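Week 3: Can a machine tidy a shelf yet?

Welcome back, everyone. Last Thursday we got bogged down in welding arms (my fault, I do like a welding arm), so I'm going to rush us into the part of the course most of you signed up for, and that's chores. Dishes, laundry, stock on shelves, the stuff that has to be done again tomorrow.

My short answer to the title is "sort of, on a good day, on one shelf". The longer answer is most of this handout.

Start with what a factory gives a robot. Same part, same place, same way up, all shift long. The Bidwood packing line we looked at in week 2 is like that, and it moves 3,179 cartons in a shift without a camera anywhere on it. It doesn't need to see. Your living room does none of this for you! The mug is wherever you left it, and the cushion is a different shape every time somebody sits on it.

So how do you teach a machine to cope with mess? One popular way is to let people do the job first, using the same sort of fingers the robot will have. You hold a gripper in each hand, you do the chore, and the movement gets recorded. The black-and-white patterned markers let a computer work out where each hand is. No robot arm needed at that stage, which makes it a lot cheaper.

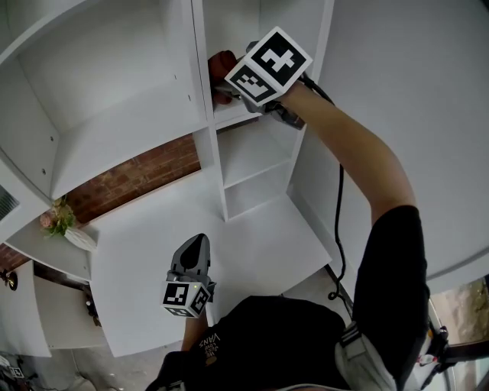

Fig. 1. Reaching into an upper compartment with one hand-held gripper, the second kept low at the waist.

Try it at home with a pair of kitchen tongs and you'll soon see why shelves are awkward. You're reaching up, your own hand blocks your view, and there are panels on both sides to knock into. A person sorts all that out without thinking. A robot has to get it from the recordings, and if every recording was made at one shelf, don't be surprised when it struggles at another.

Some numbers from our own Gusau exercise, for those who missed it. We had 800 recordings of picking up and putting away, and threw out the ones where the item was dropped or the tracking went funny. That left 615. Nearly a quarter gone — and these were careful people!

For next time, please read the Kostiuk notes (skip the maths if it frightens you) and pick one chore from your own week. Write down every grasp in it, including the ones you'd normally not notice, like steadying a jar with your other hand. The Loreck worksheet has a table for this. Bring it on paper if you can, the printer in our room is still broken.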